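Nestard Beverage Station
Set-Up Guide, Section 4: Cup Dispenser and Counter

Print this page | E-mail this page

Read Section 3 before loading cups. Keep the counter clear while the dispenser door is open. 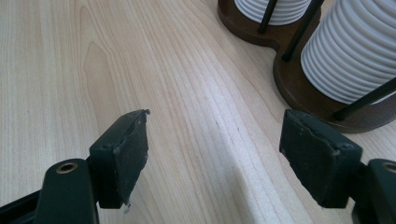
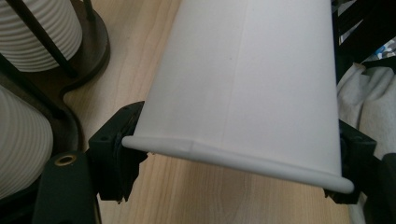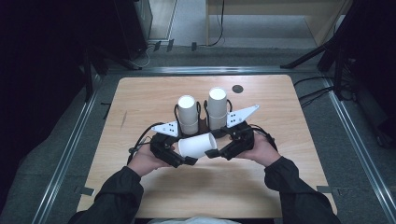 Fig. 4-1. Light wood tabletop (first picture); white paper cup on its side (second and third pictures).

4.1 Loading the cup tube

1. Switch the station off and wait 30 seconds.
2. Turn the tube collar to the left and lift it out.
3. Insert one sleeve of cups, rims down. The tube holds 88 cups.
4. Refit the collar. It clicks when seated.
5. Switch on and select CUPS > RESET.

NOTE: Discard any cup with a crushed rim. A bent rim jams the drop ring.

CAUTION: Do not reach into the drop ring with the power on.

4.2 Setting the fill level

1. Place a cup on the drip tray under the spout.
2. Hold LEVEL until the display flashes.
3. Enter the fill volume in milliliters. The upper limit is 396.
4. Press LEVEL again to save.

NOTE: Leave some 20 mm between the drink and the rim if Flunamis lids are used.

Revised 10th July. Checked by Habibur Ranasinghe.

Print this page | E-mail this page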